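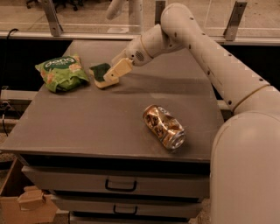
What should go off the table first, the trash or the sponge?

The trash. A sponge moved over a table that still has wrappers and cans on it only pushes crumbs from one place to the other, and you will do the same work two times.

Housekeeping Basics, Unit 3: Clearing and Wiping a Table
Handout for the evening group, October 2018

Please read this before the practice in room 30. Bring the handout with you, we will write on it.

1. Sorting

Look at the whole table before you touch anything. A snack bag, a drink can and a kitchen sponge can all lie on the same table, but they go to different places. The bag goes to general waste. The aluminum can goes to recycling. The sponge stays with you.

Pick up a can by its sides and keep it level until you are over the sink. Even a crushed can may hold a little of the drink. Empty it, rinse it shortly, then put it in the bin. With a snack bag, fold the open end over before you lift it - crumbs fall out very easily.

2. The two sides of the sponge

Many kitchen sponges have a scouring layer on one side and soft foam on the other. For a smooth table top we use the foam side. The scouring side is for pots and for baking trays. On a matte surface it can leave shiny marks, and these marks do not go away with washing.

If a spot is dried and hard, lay the wet foam on it and wait 5 minutes. Then wipe again with the same side.

3. Wiping

Begin at the back edge and come toward yourself in straight lines, each line a little over the last one. Turn or rinse the sponge when it looks dirty. Do the edges of the table at the end, also the underside of the edge, where fingers touch. Dry with a clean cloth.

Words to know: crumpled, dented, scouring pad, rinse, wring out. "Wring out" is pronounced without the w.

Homework: write five sentences about how you clear the table at home. Use "before" and "until" at least one time each. Give them in at the Salian desk, form 1131, or bring them to the next lesson.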